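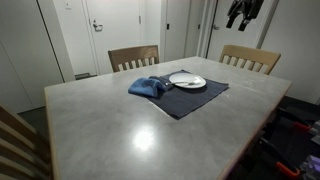

Last updated: July 30, 2020

Brenico completes purchase of Miltetti loan portfolio

Brenico, the specialist private credit manager, has completed the purchase of a portfolio of secured small business loans from Miltetti. The portfolio holds 161 loans to borrowers in catering, light manufacturing and the furnishing trades. Terms were not disclosed.

The assets will be held by Grisimholm, a closed-ended vehicle managed by Brenico. Existing loan agreements stay in force and borrowers need take no action. Interest rates, repayment dates and security are unchanged by the transfer.
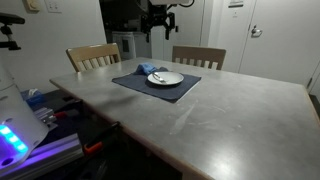 Of the loans acquired, 103 are secured on equipment and fittings, and the remainder on commercial property. Equipment loans are valued item by item at the date of transfer, using resale prices and not the original cost. Ordinary dining furniture falls within this class: a large table with a pale grey, stone-like top and a thin light wooden edge band would be entered as a single item, with the chairs listed separately. Marks on the surface are recorded in the condition column — a cloudy white smear on the top, for instance — and the valuer decides whether any deduction applies. Items with a resale value below £200 are left out of the security total.

Kozłowski has been appointed as servicer and will collect payments from the first due date after completion. Statements will continue to be issued monthly. 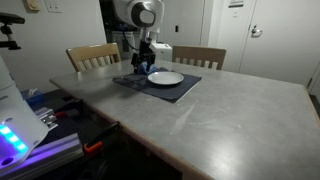
About Brenico

Brenico manages private credit funds for institutional investors and has lent to over 2,000 smaller companies. This release is for information only and is not an offer to sell units in Grisimholm or any other fund.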